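Guides > Elulow Word Games > Player Manual > Section 4: Hints, Coins and Saved Progress

4. Hints, coins and saved progress

This section covers the hint buttons in Elulow, how coins are earned and spent, and how to move your progress to a new phone or tablet. It applies to the phone, tablet and browser versions. Where the steps differ, the difference is noted.

If you have not yet finished the opening tutorial, do that first. The hint bar stays hidden until the tutorial is complete.

4.1 The hint bar

The hint bar sits under the letter tiles. It has three buttons.

Reveal: places one correct letter in the first open space of the answer. Cost: 60 coins.
Clear: removes all letters that are not part of the answer. Cost: 90 coins.
Skip: moves the puzzle to the end of your list. No coins are taken, but you can only have 2 skipped puzzles waiting at once.

Reveal can be used more than once on the same puzzle. Clear can be used once per puzzle, and the button turns gray afterward.

To use a hint:

1. Open the puzzle you are stuck on.
2. Tap any letters you have already placed to send them back to the tray. Letters left in the wrong space will be moved by Reveal, which can be confusing.
3. Tap the hint you want.
4. Check the price shown in the pop-up and tap Yes.

Caution: Coins spent on a hint are not returned if you leave the puzzle, close the game or reset the level. Support cannot reverse a hint once it has been confirmed.

If you would like the game to stop asking for confirmation, go to Settings > Play and turn off Ask Before Spending. We suggest leaving it on if children share the device.

4.2 Earning coins

You receive 4 coins for each solved puzzle. Other ways to earn coins are listed in the Coins tab, and the list changes with the season. The July calendar, for example, gives a bonus for each row of days you complete.

The Daily Grid opens at midnight by the clock on your device and pays 20 coins. If you start it at 11:55 p.m. and finish after midnight, it still counts for the day you started.

A full pack is worth a single payment of 300 coins, added when the last puzzle in the pack is solved. Skipped puzzles count as unsolved. Players often write to us about a missing pack bonus when a skipped puzzle is still waiting at the bottom of the list, so scroll all the way down before sending a report.

Note: Changing the clock on your device to open the Daily Grid early will lock the Daily Grid until the real date catches up. Your coins and packs are not affected. 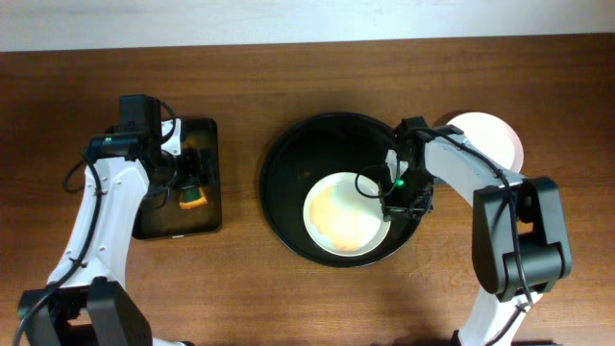
The most coins an account can hold without a Clokevex membership is 600. Once you reach that number, solved puzzles still count toward your packs, but no more coins are added. Members have no upper limit. If a membership ends while your balance is over the limit, you keep what you have and begin earning again after the balance drops.

4.3 Searching by letters

Because each player gets the puzzles in a different order, the number at the top of your screen will not match the number on a friend's screen. If you are looking for help in the answer library, search with the letters and the length of the word.

1. Write down the number of empty spaces in the answer.
2. Write down all the letters in the tray, including repeats.
3. Open the answer library from the main menu.
4. Choose the word length, then type the letters in any order.
5. Tap Find.

The library shows every puzzle that fits. Compare the small preview beside each result with your own puzzle before you enter the word. Common short words can return a long list, and two puzzles may share the same answer.

There is one exception. Puzzles in the Drernden pack use fixed numbers for all players and can be searched by number. Puzzle 2314 in that pack was replaced after players reported a spelling mistake. If your copy does not accept the answer in the library, update the game and open the puzzle again.

Results will be wrong if you have already used Clear, as the tray no longer holds the full set of letters. In that case, choose Partial Letters before step 4.

4.4 Saving your progress

Progress is stored on the device until you create an account. Guest progress is not backed up, and it is lost if you delete the game.

To create an account:

1. Go to Settings > Account.
2. Tap Save My Progress.
3. Enter an email address and choose a password with at least eight characters.
4. Open the message we send you and tap the link in it.
5. Return to the game. The word Guest at the top of the screen changes to your player name.

The link works for one hour. If the message does not arrive, check your junk folder, then tap Send Again. Each new message cancels the link in the one before it.

4.5 Moving to a new device

Finish any open puzzle on the old device before you begin. Letters placed in an unfinished puzzle do not transfer.

1. On the old device, go to Settings > Account and tap Sync Now.
2. Wait for the green check mark.
3. Install the game on the new device and open it.
4. Tap I Already Play on the first screen. Do not tap Start.
5. Sign in with the same email address.
6. Check your coin balance and pack list before deleting the game from the old device.

Caution: If you tap Start by mistake and then sign in, the game asks which progress to keep. Choose Account. Choosing This Device replaces your saved progress with the new, empty one.

Downloaded packs do not move by themselves. Open the pack list on the new device and tap the arrow beside each one you want to play offline. The Sundaram theme and other purchased themes appear again after you tap Restore Purchases in the store. You must be signed in to the same store account you used to buy them.

4.6 Common problems

The hint buttons do nothing.
Check that you are connected. Hints need a connection the first time they are used after an update. If they still do not respond, close the game fully and open it again.

My coins went down after syncing.
The game keeps the most recent record. If you spent coins on another device, the lower balance is the correct one.

The letters are too small.
Go to Settings > Display and move the Tile Size slider to the right. On narrow phones the largest setting puts the tray on two lines.

The answer is correct but is not accepted.
Clear all the spaces and enter the word again from the first letter. If it is still refused, tap the flag in the corner of the puzzle to send a report. Reports include your puzzle and tray, so you do not need to attach anything.

Next: Section 5, Playing with Friends

Manual text by Zinhle Mofokeng | Contact Support | © Elulow Word Games | Back to top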